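**Wornine House ep 40 - the Felton walkout (spoilers obv)**

**gravyboat_241**
ok so who else just finished it. I'm on the east coast feed so if you're watching later GET OUT of this thread

Felton walking out at the end, mid vote, mic still on. I rewound it like five times. Team Vasilakis had the numbers and then they just didn't?? And the host standing there with the envelope. Did not open it. Cut to credits.

My theory is the vote gets tossed and we start over tomorrow with everybody still in

**pinklemonade**
No way they toss it. They tossed one in season two and people screamed about it for a month. The envelope counts, Felton counts as a self exit, done

**tubesock**
self exit means no prize money for the whole week though. rule from the premiere, they read it out loud. so Vasilakis house loses the pot too and I am sorry but that is hilarious

**gravyboat_241**
they read a LOT of rules out loud at the premiere, I was getting chips

**marrow1107**
Unpopular but Felton was right to go. Three weeks of the same two people yelling in the kitchen over who ate the last eggs, and then the edit makes Felton the villain for saying "can you stop." I'd leave too. I'd of left in week one
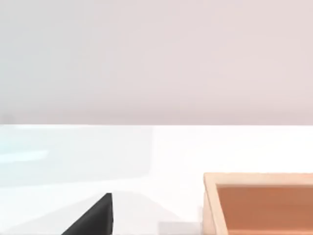 Disagree with all of that, says Wornine_wren. The edit was kind if anything. Live feed people saw the argument before the vote and it was way longer than what aired, Felton started it and Felton kept going after the other two went to bed. The show gave us maybe a minute of it. You can't sign up for a house show and then be mad there's a house.

**marrow1107**
ok but the live feed was down for half that night?? it went to the fish tank at like 11 pm and came back after 1. so nobody on here saw the whole thing, you saw the parts they let through

**Wornine_wren**
I saw enough

**marrow1107**
lol

**tubesock**
can we talk about the task tho. the Gover challenge. 147 points to win and they let the Vasilakis side redo the last round bc of a "buzzer issue." I have watched that buzzer. that buzzer was fine

**pinklemonade**
The buzzer was NOT fine, you can hear it click twice on the second try and no light comes on. I hate that team and even I think the redo was fair

**tubesock**
then redo it for both sides! only one side got it. that's my whole problem

**pinklemonade**
ok yeah that part is bad

**dishrag_deluxe**
coming in with nothing to add except my mom has watched every episode of this and calls it "the yelling house." She voted for Felton all season. She is not taking tonight well. went upstairs at the credits didn't say goodnight

**gravyboat_241**
tell your mom we're with her

also does anybody know if the recap show still airs after or did they move it. my guide says Gover Tonight at 10 but it said that last week and it was a cooking rerun

**Wornine_wren**
Moved to 10:30 since June. It's the short version now, no audience. They bring the exit person on if they agree to do it, so my guess is an empty chair tonight and a lot of clips

**gravyboat_241**
ugh. ok. setting it to record

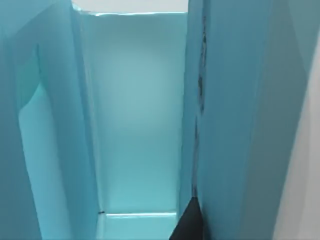 **marrow1107**
so I watched the recap. Wren was half right, no Felton, but they did play a voice message. 40 seconds if that. said "I'm fine, I'm eating, I'd do it again up to week two." And then the panel talked over the end of it so I missed whatever came after. if anybody got the last line pls post

**pinklemonade**
I think it was "tell them to keep the eggs" but I had the dishwasher going

**tubesock**
if it really was the eggs line I take back everything I ever said. fan for life

**Wornine_wren**
It wasn't the eggs line. It was "tell them I'll see them at the finale." I played it back with headphones.

**pinklemonade**
that's so much worse than the eggs

**dishrag_deluxe**
just told my mom thru the door about the finale thing. she said "good." door is still closed but progress

**tubesock**
wait so if Felton's at the finale do they get a jury vote?? because self exits didn't last year

**marrow1107**
pretty sure they don't. which is dumb. but then why say see you there

**Wornine_wren**
Everyone gets invited to the finale. They sit in the back row. It's not a clue

**gravyboat_241**
it's a clue. new thread for ep 41 when the preview drops, don't start one early like last time, we ended up with four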